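The App Will See You Now

Every August, school therapists open their inboxes to find that somebody in the district office has bought something. Last year, in Rosuston, it was Lunow, a tablet program that promises to build handwriting and fine motor skills in children from kindergarten to third grade. The district paid for 600 licenses. The therapists found out when the login codes arrived.

Chelsea Fothergill has worked as an occupational therapist in the Rosuston schools for years, and she has seen a few of these come and go. She likes tablets well enough. She uses one to let kids pick their own activity, and for a boy who can't hold a pencil it has opened up story writing in a way paper never did.

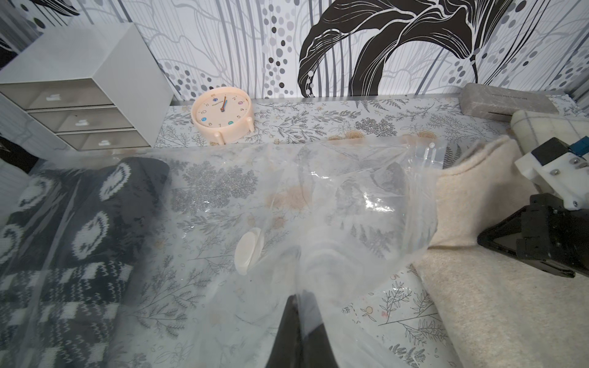
What she doesn't buy is the claim that tracing a letter on glass teaches a child to write it. "Glass doesn't push back," she says. "A pencil does. I had kids scoring gold stars on the letter G who couldn't write one on a worksheet that same morning."

Lunow's sales material says children improve after seven weeks. Improve at what? I read the report behind that line, and the measure is the program's own score. Kids who played the game got better at the game. There was no comparison group and no handwriting sample, and the report was written by the people selling the licenses.

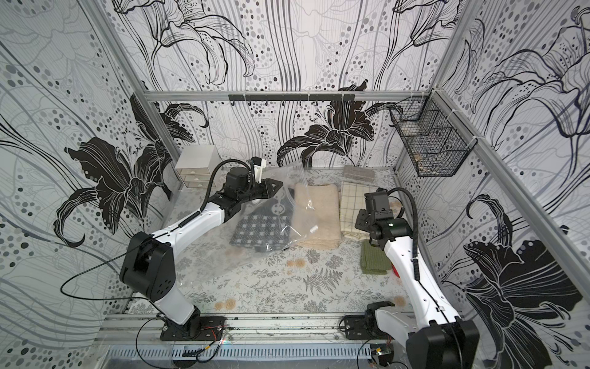
Darren Lockwood, who handles school accounts for the company, told me a larger study is on the way. He said it would cover 2000 students. When I asked who was running it, he said the details were still being worked out. He also pointed out that teachers love the product, and I believe him – a room of quiet six-year-olds is easy to love. 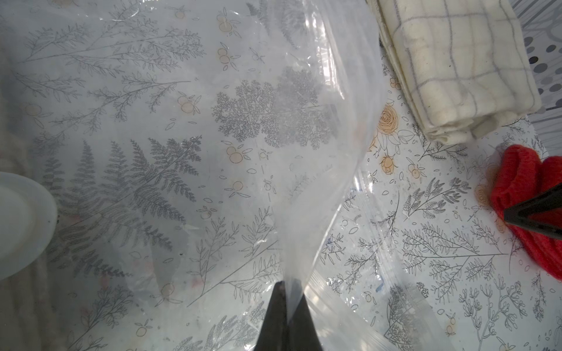

WHAT IT COSTS

The Rosuston contract includes a yearly "insights" fee of $2280 on top of the licenses. For that the district gets a dashboard with colored bars. Fothergill opened hers twice. It told her which children had logged in, and she already knew that, having been in the room.

Pickering, the next district over, turned Lunow down and spent its money on slant boards, short crayons and a few more therapist hours. I can't tell you whether its kids write any better. Pickering didn't measure that either, and its staff were frank about it when I called.
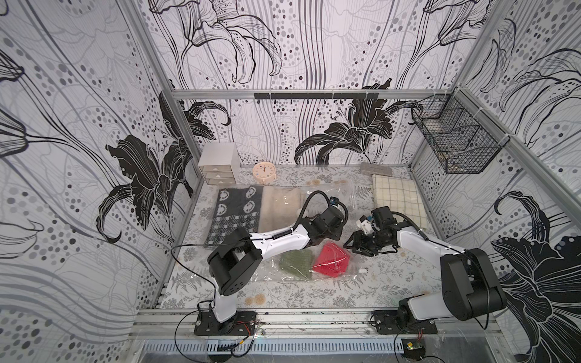

Photo: Flullen

It would help if districts asked for one plain thing before signing: show us a page a child wrote before, and a page the same child wrote after. Lockwood said he would look into whether that could be shared. I'm still waiting to see one.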